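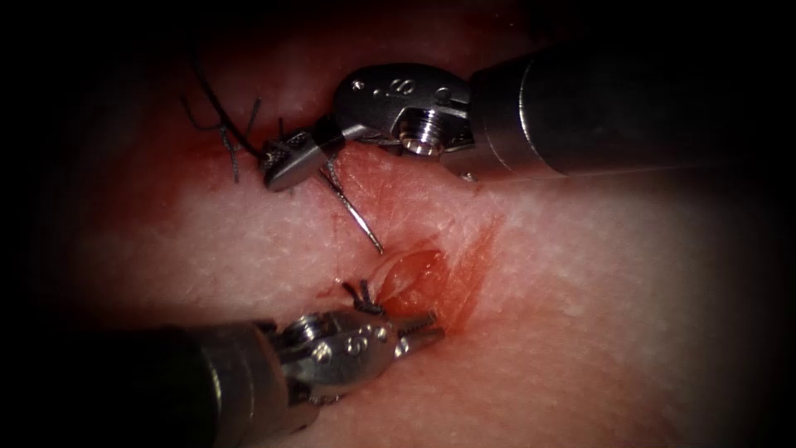
Arūnas Lapiņa told me in the last thread to just print the thing as a PDF and email it to the cousins, and I did think about it, but my aunt is 3000 miles away and doesn't do screens, and I want her to hold a real book before her next birthday in May. So I'm asking again, with more detail this time!

I've been typing up my grandmother's memoir. She wrote it by hand in six school notebooks, mostly about growing up in a village where everybody worked for the same sugar mill (I'm calling the village Loltard in the book because she asked me to change the name). It comes to 200 typed pages, give or take whatever I do about the recipes. She'd stop in the middle of the chapter on her brother leaving for the army and write out how to make dumplings, then pick up the brother again two pages later.

Two things I'm stuck on. First, do I leave the recipes where she put them or move them all to the back? My sister says the back. I kind of love them where they are, but I've lost my place more than once and I know the family tree by heart. Second, she tells the story of the flood twice, in notebook two and again in notebook five, and they don't match. In one the goat drowns and in the other the goat is on the roof of the church hall eating somebody's hat. Do I pick one? Put in both? I can't ask her anymore.

Oh, and if anybody has printed a small run of a family book, how many did you order?

Posted by Swanepoel reader

mapleporch

Leave the recipes alone! I did my dad's memoir a few years ago and "cleaned it up," and I regret it every time I open it. He used to jump around just like your grandmother, and after I put everything in date order it sounded like a school report. My brother read it and said it was nice, and you know what nice means.

What I'd do is put a little line break before and after each recipe and maybe set it in a slightly smaller type, so a reader can see it's a side trip. Then add a list of recipes at the back with the page numbers. Your sister gets her list and your grandmother keeps her dumplings where she wanted them.

For the flood, keep both. Put one short note in the front saying she told some stories more than once and you left them the way she told them. I wouldn't put a footnote at the goat, it'd kill it. Let people get to notebook five and go wait, what? My aunts argued over something like that in my dad's book for a whole Thanksgiving and it was the best part of the day.

Also get someone outside the family to read it before you print. I had a neighbor do mine and she got confused by two different Uncle Pauls, which none of us had ever noticed was a problem. I ended up calling one of them Paul from the farm all the way through.

Wustard

both goats

tess_in_the_attic

I agree with mapleporch on the recipes but I'd go the other way on the flood. I think you can print the fuller version in its place and put the second one in the back with the date of the notebook, if she dated them. I've read a lot of family memoirs (I help out with the local history shelf at our library) and when the same event comes up twice with no warning, people who didn't know the writer tend to think it's a typing mistake. If it's only ever going to be family, ignore me.

On the number, I ordered 100 of mine and I still have around half of them in the closet. Count the households, add a few for people who'll hear about it later, and stop there. Most of the small printers will do a reorder now without charging you for setup again, but ask before you pay. And get 1 proof copy on paper first! I found 3 typos on the back cover alone.

One last thing, scan the notebooks before you put them away. Her handwriting on a page or two at the start of each chapter would look lovely, and your aunt will know it right off.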